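# About Clornness

Clornness looks after hand-held grippers. Schools, labs and small workshops send us the tools they use every day, and we clean them, re-pad them, set them up again and send them home. We started in Vija Luik's garage in July with one bench and a borrowed vice, and we still get excited when a parcel turns up – you never know what state the pads will be in!

Vija does most of the bench work. Valdis Baranauskienė handles the measuring and the paperwork, and Nuala Hanrahan answers the phone, books in the jobs and has very firm opinions about glue.

## What happens to a gripper here

Every tool gets a job card on arrival. Ours are numbered by hand, and the last one filed was 1,123. We write down what the owner has told us (slips on smooth things, pulls to the left, squeaks) and then we try the tool ourselves before touching a single screw.

After that it goes on the bench with the fingers open. We look at the pads first, then the bushings, then the screws that hold everything together. Felt is lovely stuff for gripping, but it goes fuzzy with use and the lower edge usually goes first, as that's the bit that rubs along the table.
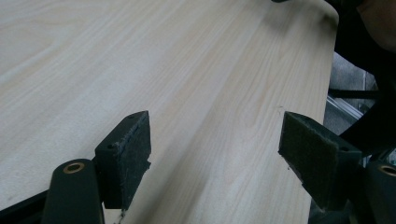
*Fingers open for a pad check. Loose fibres show along the lower edges of the felt.*

If the felt only needs a tidy, we trim it with small curved scissors and leave the rest alone. If it needs replacing, the old pad comes off, the backing gets a wipe and a light sand, and the new felt is pressed on overnight. Pads are always changed as a pair. Put one fresh pad opposite a tired one and the grip goes lopsided, and then you're chasing your tail with the alignment!

Bushings get cleaned and checked for play. We close the fingers slowly on a strip of card and see whether the faces meet square – if they don't, it's back to the screws, a quarter turn at a time.

## Where to find us

We share a building with Naden, who do sheet metal and let us use their good drill press. Drop-offs are welcome at the side door any time the light is on. The workshop closes for the summer break on 18th December, so please get urgent jobs to Nuala before then, with a note in the box saying what the tool has been picking up.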